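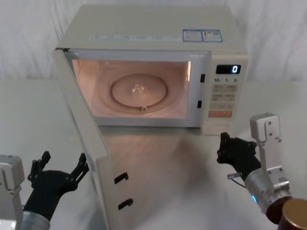

The door open and the glass plate in its place.

After 7 years with my old microwave, I finally changed it. The new one is cream white and quite simple, with flat buttons under the display. My friend Ikhsan asked why I did not take a black one, but I like a light color in the kitchen.

On the first evening I washed the glass plate in warm water and dried it well – my mother always did so with new things. The stickers on the top are still there. I will remove them in September, maybe, when the warranty paper from Brunura is found.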